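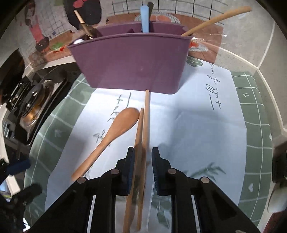
3.2 Household storage survey

Figure 2. Utensils kept upright in a purple plastic bin on a kitchen countertop, with a wooden spoon and two slender wooden sticks on white paper in front.

Storage habits were recorded in 355 households in Rovier and Skemham during July. Respondents were asked where cooking utensils were kept, how often each was used, and when it was last replaced. The form followed Nishimura and Arrieta, with two changes. The item on dishwashers was split into separate questions on ownership and use, and the category "other wood" was added after the pilot.

A storage place was coded as open if utensils could be taken out without moving a door, lid or drawer (Figure 2). All other places were coded as closed. Hanging rails were coded as open. Where a household used both types, each utensil was assigned to the place in which it was found on the day of the visit.

The visits produced 3103 utensil records. Wooden items were entered separately from plastic and metal ones, and pairs of chopsticks were entered as one record. Composite items, such as a metal blade with a wooden handle, were classed by the part that touches food. Items still in retail packaging were excluded.

Coding was carried out by Campos and checked by Salcedo, who recoded a random subset of 1000 records without access to the first set of codes. Disagreements were settled by discussion. Most concerned the boundary between spoons and spatulas, and these two classes are therefore merged in the replacement model in Section 4.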